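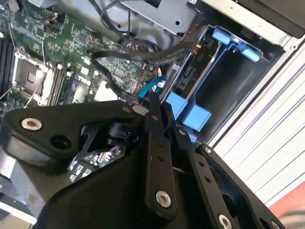
Keeping an old desktop going through another winter

Blog > Home office > Old hardware

Posted 14th September by the Tollau Road blog

I bought my desktop secondhand for $600 and I've now had it for 9 years. Every fall I think about replacing it, and every fall I clean it and keep it.

The dust is the main thing. I shut it down, pull the plug, take the side panel off and go over the fans with a soft brush. Then I check that the cables are pushed in all the way. The whole job takes 25 minutes.

Last December I went from 16 to 32 GB of memory, bought used from Gerkmont, a small parts shop near the bus station. That made more difference than I expected. Spreadsheets open right away and I can leave the browser running all day.

What I haven't fixed is the noise. The rear fan hums when the room gets warm. Gerkmont has a quieter one for $25, and I'll probably get it next month.

This site uses cookies. By continuing to browse you accept our cookie policy.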